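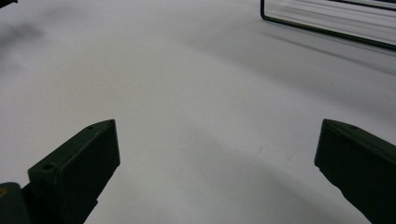

How a robot learns by copying

A robot hand with two fingers is called a gripper. The fingers close to pick something up and open to let it go. Closing is easy to program. Knowing when to close is hard.

Engineers at the Skedovero lab wanted to know whether a robot could learn this from people. Their method is called imitation learning, and it has two stages.

Stage one: collecting examples
A person holds a gripper by its handle and does a job with it, such as putting a cup on a saucer. A camera on the tool records what is in front of the fingers. One recording of one job is a demonstration. Itzel Cuevas and Teodoro Bermúdez recorded 300 of them.

Stage two: training
A computer program studies the recordings. For each moment it guesses how the gripper moved next. The guess is compared with what the person did, and the program is adjusted to make the error smaller. This is repeated many times. The finished program is called a policy.

What the tests showed
The team trained one policy on 100 demonstrations and another on all 300. Each had eight tries at placing the cup. The first policy succeeded in two tries. The second succeeded in more than half.

Eight tries is a small test. Montserrat Huerta, who ran it, plans a longer one in August with cups of a different colour.

Words to know
Gripper: a robot's hand.
Demonstration: a recording of a person doing a job.
Policy: the program that chooses the robot's next move.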